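7/26/18

Read the new supporters' clause in the Murkance playing contract on the train, twice. Clause 13 bars players from "public comment of a political nature" on match days and for 2 days either side. In a week with two fixtures that leaves one free day, and in some weeks none. The drafting does not define "political". A player who thanks a nurses' charity on air could be in breach, depending on who reads it.

The background is the Bostum captain's remarks in April, when he spoke against the stadium tax after the cup tie. The league fined the club and left the player alone. Bostum appealed on the ground that the interview took place outside the tunnel area, and the appeal is still open. My view is that the fine will stand, as the media rules cover the whole site up to the car park barrier.

Oprea have gone the other way. Their contract has no such clause, only a line asking players to say that they speak for themselves. Kosex, who sponsor both clubs, have made no statement. I have asked for their terms and have had 5 pages of the standard pack, none of it relevant.

Draft column stands at 100 words over. The passage on armbands can go, or move to next week. Need to check whether the clause binds players on loan, where the parent club holds the registration.

Posted the first half on the blog in the evening.

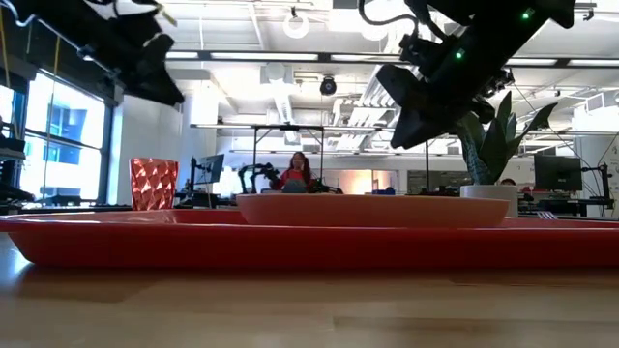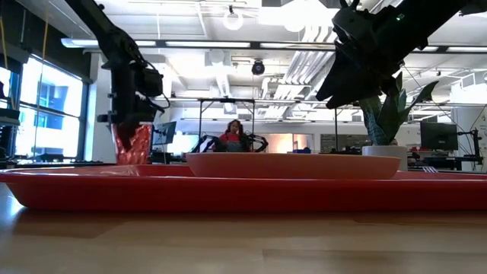
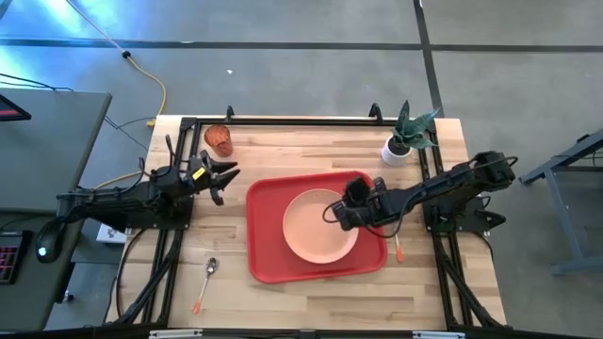
One reader replied within the hour that the loan question is already settled, in that a loaned player signs the host club's conduct terms on arrival and those take priority until he goes back. No rule number given. Will look for it tomorrow before I change the paragraph.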